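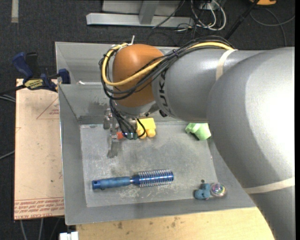 Figure 2. Bin picking cell during data logging. The gripper points down into the metal bin, with the cables routed along the arm.

4.2 Grasp selection and arm occlusion

The planner receives a list of grasp candidates from the perception node and must choose one of them within a single control cycle. In the first version of Flesano we took the candidate with the highest score and sent it directly to the motion module. This worked well for objects in the open part of the bin, but it gave poor results near the walls. The arm and its cables cover a part of the bin in the overhead view (Figure 2), and the depth map behind them is either missing or wrong. Objects with thin parts, such as the bristles of the hairbrush, and clear objects make the problem larger.

We therefore added a mask step, following the idea of Kalniņš. The mask is computed from the joint angles and a simple model of the arm. The cables are not in this model – their loops change shape with every motion – so we widen the mask on the side where they hang. Candidates inside the mask are kept in the list, but they are marked as old and cannot be executed until a new view is taken.

For the evaluation we replayed 2,317 logged grasp attempts through both versions of the planner. The new version asked for a second view in 558 of them. The replay tool keeps the last 1,000 depth maps in memory, and longer logs are read from disk. All parameters were fixed in March and were not changed between the two runs.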